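How to Score a Two-Arm Robot on a Household Chore

Vendors of bimanual arms now list chores on their spec sheets: folding, wiping, clearing a table. A listed chore may mean the arm finished it once. The procedure below gives a number you can compare between machines and between months. It assumes a bench-mounted pair of arms with parallel grippers and a policy that already runs end to end.

What you need

A flat bench with both arms bolted down
One chore with a written end state
A stopwatch and a log sheet
A person at the stop button

Step 1. Write the end state first

Describe the finished chore so that two people would score it the same way. "Towel folded" fails this test. "Towel folded in quarters, no corner showing by more than a thumb's width, lying inside the taped square" passes. At Irkgate we rewrote our towel definition in February and had to throw out the earlier scores.

Step 2. Fix the start state

Decide how each item is placed before a trial. For cloth, drop it from elbow height and leave it as it lands. Flattening it by hand removes the hardest part of the job.

Step 3. Set the time limit

Use 5 minutes per trial. A trial that runs over is a failure, even if the arms are close to done. Log the time of every success.

Step 4. Run the trials

Run 15 trials without changing the policy, the lighting or the items. If the operator touches anything on the bench, mark the trial as assisted and score it zero. Do not rerun it.

Step 5. Add other objects

Repeat the set with unrelated items on the bench. On our bench the Hasard policy passed 85 percent of clean trials, and the score fell once other things were in reach. 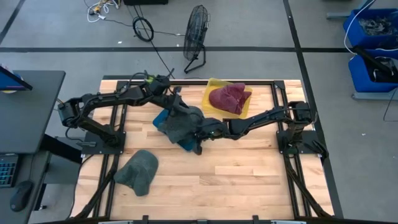 Cloth is the usual weak point in a cluttered set. A rigid part keeps its shape after the first contact, while a towel has to be located again after every pull. Clutter adds a second problem when the colors are close or one item hides another. A gray towel partly covering something blue, with a second gray cloth on the same tabletop, forces the policy to decide which edge belongs to what before the gripper closes. Score a grasp on the wrong item as a separate error code.

Step 6. Report the result

State the chore, the end state, both pass rates and the median time. List assisted trials on their own line. Training volume is useful context but does not replace a score: the Celalier policy had 1,000 demonstrations behind it and still needs a person near the bench for laundry.

Troubleshooting

Arms stall over the cloth: check the wrist camera exposure.
Grippers close on air: recalibrate the bench height.

Log sheet template: Koutsoukos, rev 5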